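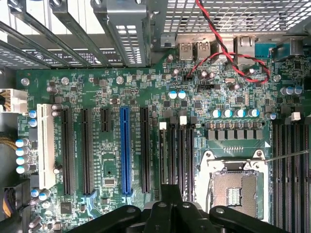 Drelix Racing on PC: is anyone buying the "24 player grids" claim?

gridwalker_88
Rarnomon put up the store page for Drelix Racing last night. November release, PC first, consoles "to follow." The big promise is 24 player online races with full damage and no drop in frame rate. They made the same kind of promise for their last game and the lobbies were a slideshow. Has anyone seen footage that isn't a trailer?

pitlane_otter
Nope. I watched all 3 trailers twice and there isn't a single clip with the HUD on. Everything is replay camera. Make of that what you will.

toastedclutch
You guys do this with every racing game. The handling looked good in the preview stream and the tracks are laser scanned. Not everything is a scam.

gridwalker_88
I didn't say scam. I said I don't believe the 24 player thing until I see it. And "looked good" on somebody else's stream tells me zero about how it feels on a wheel.

mod_hairpin
Moved from General to Upcoming Games. Keep it civil please.

quietapex
The minimum specs are what bother me. They list an old four core chip and 8 gigs of memory, and the recommended line is barely higher. So either the game looks a lot worse than the trailers or somebody filled in that box without testing. My money is on the box.

toastedclutch
Or it's well optimized? That does happen.

quietapex
Sure, from studios that have done it before. Name the Rarnomon game that ran well in the first month.

toastedclutch
Sutter Rally ran fine for me.

pitlane_otter
Sutter Rally ran fine after the third patch. I had it day one and couldn't get through the forest stages without it locking up. Refunded it and bought it again on sale a year later, at which point yes, decent game.

toastedclutch
OK fair, I got it late.

brakebias
Can we talk about the price? The deluxe edition gets you 3 days early access and a livery pack. Three days. On servers that will be on fire anyway. I'd pay extra to start a week after everyone else.

lowfuel_larch
lol

brakebias
Also, 192 cars sounds great until you read the small print. It says "192 cars and variants." The same hatchback in race trim and road trim is going to be counted twice, you watch.

gridwalker_88
Missed that. Where does it say variants?

brakebias
Bottom of the features list on the store page, below the part about dynamic weather. The trailer just says cars.

quietapex
Good catch. I'd guess almost half of them are repeats, but that's me guessing. They haven't published a list.

toastedclutch
Variants drive differently though. A GT version of a road car is a different car in any way that matters to a player. I don't get the complaint.

brakebias
The complaint is that they know how people read the number.

sprocket_ned
Long time lurker. I was in the closed test they ran through Mindatside. We weren't told we couldn't talk about the basics, so: tire model is better than Sutter Rally, force feedback is still mushy around center, AI brakes way too early. Biggest lobby I got into was 11 people and it was smooth. I never saw a full grid so I can't help you on that one.

gridwalker_88
Thanks, that's more use than the whole store page. Did damage work online?

sprocket_ned
Cosmetic only in my build. Bumpers and mirrors. They said mechanical damage was coming later in the test, and then the test ended.

pitlane_otter
So "full damage" is untested by the only people outside the studio who've played it. Cool.

toastedclutch
Or untested by one guy. No offense ned, it was one build.

sprocket_ned
None taken. It was an early one. I'll probably still buy it, just not the deluxe.

lowfuel_larch
does it support triple screens

sprocket_ned
There was a menu option for it but it was grayed out.

lowfuel_larch
pass then

toastedclutch
I've got the standard edition preordered. I'll post a clip of a full lobby in release week and you can all say sorry.

gridwalker_88
Post it with the HUD on and the ping showing and I'll gladly say sorry. Until then it stays on my wishlist.

brakebias
Same. Somebody remind me about the car list when it goes up, I want to go through it.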